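Speaker notes: Your First Ninety Days as an Apprentice
Evening session for new starters and their families, Omport Technical Center, September

Welcome people in, let them finish their coffee. Remind them the handout is on the chairs and the restrooms are back past the stairs.

Start with my own first week at Wilar. I turned up an hour early, sat in the parking lot with my sandwich already eaten, and then walked in through the wrong door and straight into a sales meeting. (Pause here, folks usually laugh, and it loosens up the ones who are dreading their first morning.)

Why I like talking about this: you get a wage and you get taught, both at once, and that's a wonderful thing at any age. But the first three months can feel awfully long if you don't know what's coming. So tonight is mostly practical.

Slide 2. The numbers. Last year the Sturirard program had 2,914 applications for 242 places. Say it slowly. If you're sitting in this room with an offer letter, somebody read a great big stack of forms and picked yours, so please hang on to that on the days when you feel like you know nothing at all.

Slide 3. Paperwork. Bring your ID and your bank details on the first morning. Read the training agreement all the way through before you sign it, even the dull pages, and especially the part on study hours. At Tavares the study time is 9 hours every two weeks and it's paid, but you have to log it yourself or it doesn't show up on your check. I forgot for a month. Don't be me!

Slide 4.
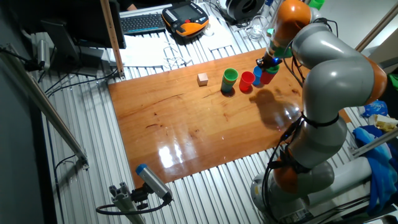 Cups on the table, orange and gray arm over them.
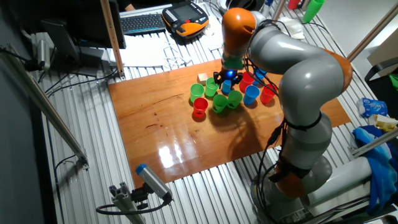
Can I switch to a different trade if I find out I picked the wrong one?
Most employers will let you ask for a switch up to the end of your third month, as long as there's an open place and your supervisor signs the form.

Add to that: talk to your supervisor before you fill anything in. They've heard it before, and they'd much sooner hear it from you in week five than read it on a form in week twelve.

Slide 5. Asking questions. Carry a small notebook, write down the answer the first time, and you'll feel so much better when you need it again. Ask early in the day if you can, while people still have some patience in them.

Slide 6. Money. First check can be smaller than you expect, depending on when you start in the pay period. Parents, this is the moment to be kind about gas money.

If there's time, tell the story of the borrowed boots. If we're past 7:30, skip it and go straight to sign-up sheets for the shop tour. Pens are in my blue bag.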